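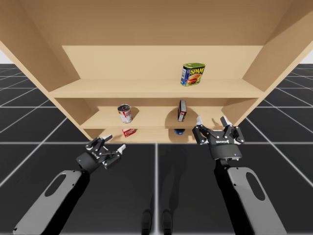
How long do you keep tins past the date?

Posted by Karlijn Segers, September

Clearing out my mum's larder in Vimville and there is a lot of tinned meat and fish, much of it past best before, one by 3 years. No dents, no rust. Would you eat it or bin it?

oksanen80
Best before is about quality. If the tin is sound I eat it. I had corned beef 2 years over and it tasted the same as ever.

Pentti Suominen
I'd be more careful than that. Tomatoes and fruit are acidic and go off sooner than meat. Anything bulging goes straight in the bin, unopened.

oksanen80
Agree on bulging. Not on fruit, mine have been fine.

Karlijn Segers
Thanks both. The fruit can go then. I want to put what's left on open shelves in light wood, so I can see the dates.

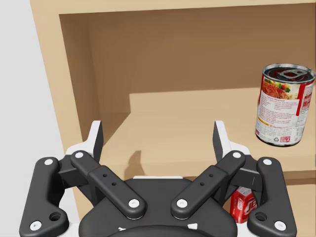

Grikow
Open shelves are all right if the room stays cool. Mine were over a radiator and I lost a whole row of soup. Write the month on the lid in marker and put new ones at the back.

Pentti Suominen
Marker rubs off. I use masking tape.

Grikow
Not if you let it dry first. I've got 200 tins done that way and can read every one.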